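Teaching a powder transfer by hand guiding vs teleop: which one for the funnel step?

Started by pipette_jockey, Monday

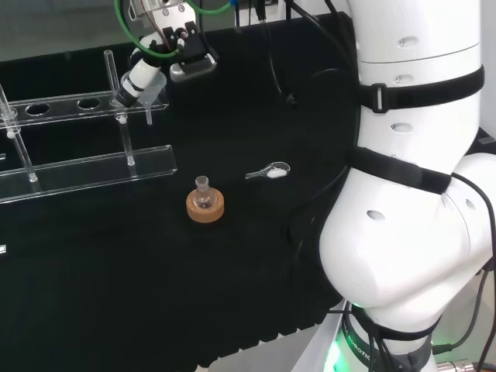 Original post

pipette_jockey
Posts: 7

Two-arm cell, chemistry bench task. The job is to hold the glass funnel over the round-bottom flask on the cork ring with one arm, then bring the spatula over and tip the powder in. The tube rack stays on the left and is only an obstacle for now.

I have been recording by hand guiding both arms in free-drive. Gross motion is fine. The funnel approach is not. The last bit of travel, where the stem has to go into the neck of the flask, comes out different every time, and the policy trained on it hunts above the neck and then stops. The flask neck is short and the stem is narrow, so there isn't much to aim at.

Options as I see them:
1. Keep hand guiding and collect more.
2. Move to leader-follower teleop for the whole task.
3. Hand guide to a pre-insert pose, teleop the rest.

Colleague favours 2. I lean toward 3. Opinions wanted from people who have done glassware.

----------

torque_ripple
Posts: 212

Option 2. With free-drive your hands are on the arm, so your hands are in the camera view, and the policy sees a forearm in every training image that will not be there at run time. More data of that sort does not help.

Also, your wrist force readings during hand guiding include you. Useless for contact.

----------

Amancay Cisternas
Posts: 1,340

Disagree in part. Hands in view are a problem only if you train on the images from the guided pass. Guide once, store joint positions, replay with nobody touching the arm, and record the cameras and forces on the replay. The replay doubles as a check: if the stem misses the neck on replay, bin the demo.

We ran the Magsi cell that way for a weighing task. Replay error was dominated by the payload setting. If the tool mass is wrong in the controller, free-drive sags while you hold it, you correct without noticing, and the correction gets recorded as intent. Check the payload and centre of gravity on the funnel arm before you collect anything else.

----------

torque_ripple
Posts: 212

Replay works until something is disturbed between passes. He's transferring powder. After the guided pass the spatula is empty, so it has to be reloaded and put back in the same pose before every replay. That is two setups per demo and the second has to match the first.

----------

Amancay Cisternas
Posts: 1,340

Guide it with an empty spatula and load it for the replay. One fill. The pose does have to match, granted. We taped a paper outline to the cloth and lifted it off before recording.

----------

pipette_jockey
Posts: 7

Payload was set for the bare gripper. It did not include the funnel section. Fixed now, will report.

On replay: the spatula lies directly on the black cloth with the bowl loaded, handle toward the rack side. Any outline would have to come off without bumping the heap. Might be easier to make a small rest for it.

----------

kelvin_bridge
Posts: 88

Make the rest. You will want one anyway for grasping. A flat handle on a ribbed cloth is a poor pick for parallel fingers, and the fingertips will drag the fabric before they close. Is the cloth clamped? The front edge looks scalloped, which says slack to me. If it creeps, the flask creeps with it and your pre-insert pose is off before you start.

----------

pipette_jockey
Posts: 7

Cloth is clipped at the rear corners only. I'll pull it tight and clip the front.

----------

solvent_trap
Posts: 455

A different objection to the whole plan. Clear funnel, clear flask, clear acrylic rack, clear rods, one black background. What camera is the policy supposed to use to find the neck? Depth will return garbage on all of that. Teleop operators have the same trouble if they work from the screens. I watched a good operator at Pristgate spend most of a shift chipping stems because she was driving from the monitor. She moved her chair beside the table with direct line of sight and the chipping mostly ended, but then the policy was learning from someone who could see more than it could.

Fix the sensing first. Side light at a low angle so the rim of the neck shows, or a band of tape just below the lip if your chemistry people will allow it.

----------

torque_ripple
Posts: 212

Agree on the operator viewpoint. Our rule is that if the operator can't do it from the policy's cameras, the demo doesn't count. It costs throughput. It also tells you early whether the camera placement is any good.

----------

Amancay Cisternas
Posts: 1,340

That rule is too strict for insertion. A person doing this by hand isn't looking at the end of the stem either. They feel for the neck. If the force signal goes into the observation, direct sight for the operator is acceptable, provided they make contact the way the policy will have to: touch the lip, slide, drop in. What you must not do is let a skilled operator hit it dead centre every time. The policy then has no examples of recovery.

Deliberately start 2 mm off to the left in some demos, 2 mm off to the right in others. Label them.

----------

kelvin_bridge
Posts: 88

Seconding the offset starts. For teleop hardware, if you go that way: scale the motion down for the last section. We ran a Zasosow leader at full scale for transport and dropped the scale with a foot pedal. Without scaling, hand tremor goes straight into the glass.

Also strap your cables before you do any of it. Loose cable on a free-drive arm pulls, and it pulls differently at each elbow angle.

----------

pipette_jockey
Posts: 7

Cables on the near arm are already strapped to the links, one strap on the upper link and one just above the big joint. The far arm has a green cable looping in a wide arc around the gripper. I had not considered that one. It does tighten when the wrist turns.

----------

kelvin_bridge
Posts: 88

Then that is a candidate for part of your scatter. Reroute it or add a clip so the loop stays the same size through the wrist range.

----------

hendadard_user
Posts: 31

We do hybrid, your option 3, with Hendadard's recorder. Works, with one warning. The handover from guided to teleop leaves a pause in the trajectory while the operator lets go of the arm and picks up the leader. If you leave the pause in, the policy learns to pause. Ours would arrive at pre-insert and sit there. Trim the stationary frames or record the two parts as separate skills.

----------

torque_ripple
Posts: 212

Which is the argument for doing the lot in teleop. No handover, no trimming, one clock.

----------

hendadard_user
Posts: 31

Teleop with two arms needs two leaders or two operators. Not every lab has that. In this task the funnel arm holds still once the stem is in, so sequential works fine.

----------

pipette_jockey
Posts: 7

We have one leader, so sequential it is. Update after the payload fix, cloth clipped front and back, green cable rerouted: 8 hand-guided approaches, replayed hands off. Stem entered the neck on all but 2. Before the changes I was lucky to get half.

Plan is now:
- guided pass to pre-insert, replayed for the recording
- teleop at reduced scale for the insertion, offset starts, force in the observation
- funnel arm holds, spatula arm recorded as its own skill
- low side light, tape band pending a yes from chemistry

----------

solvent_trap
Posts: 455

What are you using for powder? If it's anything that cakes, the tipping demos will vary more with humidity than with the operator.

----------

pipette_jockey
Posts: 7

It's a stand-in, but it does clump. I'll log humidity with each session.

----------

torque_ripple
Posts: 212

Still think you will end up on full teleop by September. Post the insertion numbers when you have them, and split them by offset direction.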